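# Engelhardt club racing seat, one season in

I bought the Engelhardt in April to replace the tired fibreglass bucket that came with my hatchback. It has now done seven meetings, four of them at Woddale and the rest at Otstead, plus a test day in the rain. I paid for it myself.

## Fitting

The side mounts are sold separately and you will need them. Mine lined up with the standard subframe after I slotted two holes by a few millimetres. The bolts supplied were too short once I had added spacers, so budget for a longer set. Allow an evening for the job, or two if your floor is as uneven as mine.

The harness slots are wide and well finished. A three-inch shoulder strap goes through without bunching, and the crotch strap opening is far enough forward to be comfortable.

## On track

The main gain is around the hips. In the old seat I braced my left knee against the door through the long right-hander at Woddale, and I no longer do that. Shoulder support is good without blocking the view to the side.

Padding is thin under the thighs. I didn't notice it in a fifteen-minute sprint, but by the end of a forty-minute race my legs were sore. Deirdre Madigan, who shares the car with me and is a good deal shorter, uses an extra back cushion and had no complaints.

The cover has worn well apart from some bobbling on the left bolster, where I climb in. 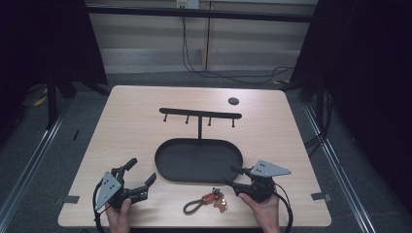

## Price and the alternative

The seat cost me 2,185 with the mounts. I also tried the Arora, which was 2,890 on the same terms. It is lighter by roughly 2 kilos and the thigh padding is better. It is also narrower at the shoulders, and with a winter jacket under my overalls I struggled to get in.

For sprints and short club races I would buy the Engelhardt again. Anyone doing longer races should sit in the Arora first, in full kit, for at least twenty minutes.

Check the date label before you pay. The first seat I was offered had been on the shelf for over a year, and the shop swapped it when I asked.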